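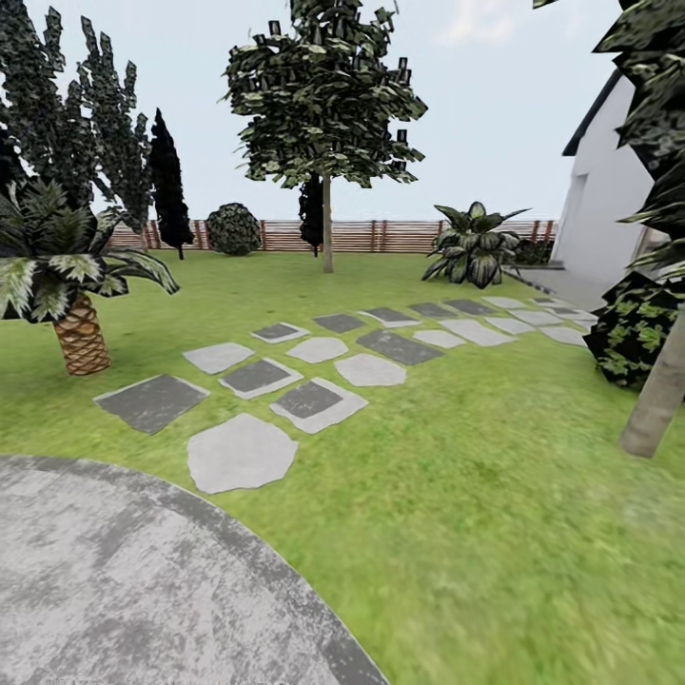

I've stopped believing follower counts. My blog on Ternine says it has 2762 of them, yet a good post gets two comments, one usually from my sister.

Garkarar sells a "reach report" on top. Mine claimed 1317 readers in October. I doubt it.

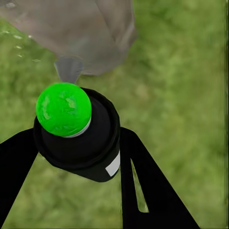 Would I pay for a better number? I'd sooner spend the money on stamps.
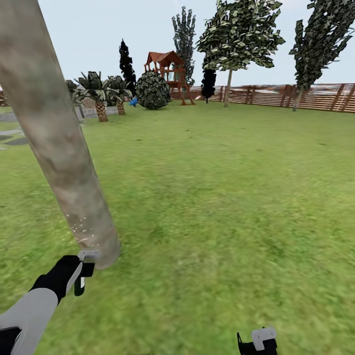
## What I'd keep

The comments box, and the old posts. Ternine can have its counter back.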